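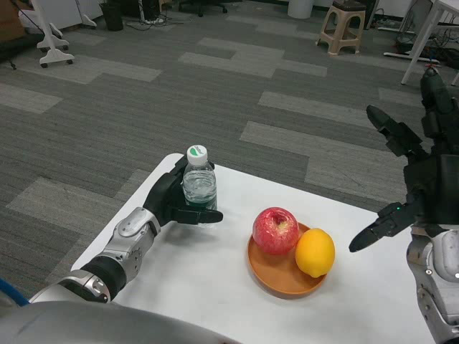

A water bottle and a plate on a white table.

Drinking water at Harkomwood: results and flushing work

The tap water in the Harkomwood building was sampled in September, after the change of supply pipe on the Flollevwood side. Samples were taken from the kitchen taps on all floors and from the two wall fountains by the stairs. Hutano carried out the analysis.

Total hardness came back at 173 mg/l as calcium carbonate, against 160 mg/l before the pipe was changed. Both values are in the range usually called moderately hard to hard. The difference has no bearing on health, but kettles will scale a little faster and should be descaled monthly. Lead and copper were below the reporting limit at every tap except one. The exception was the second-floor kitchen, where copper was present at a low level in the first draw and absent after the tap had run. This is typical of water left standing in copper pipework over a weekend.

Nikolovski will fit a new isolating valve on that branch on Friday. The supply to the second floor will be off from 7 am and should be back by midday. The first water through may look cloudy - this is air and clears from the bottom of the glass upwards.

Anyone filling a bottle first thing on a Monday should run the cold tap until it feels properly cold. Hot taps are fed from the storage cylinder and are not for drinking. Refillable bottles need washing daily with hot water and detergent, with the cap taken off and cleaned separately. Thin single-use bottles are hard to clean well and are better recycled.
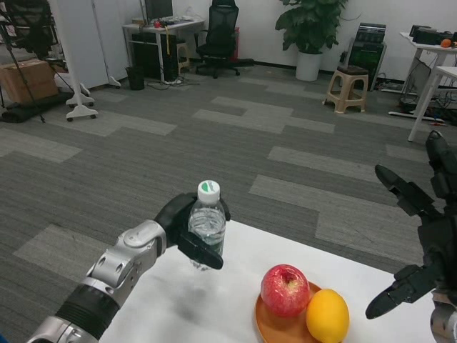
Filter cartridges

The cartridges in both wall fountains have been replaced. The old ones had been in place for 81 days. The interval remains 3 months, and the change date is now written on the inside of each cover.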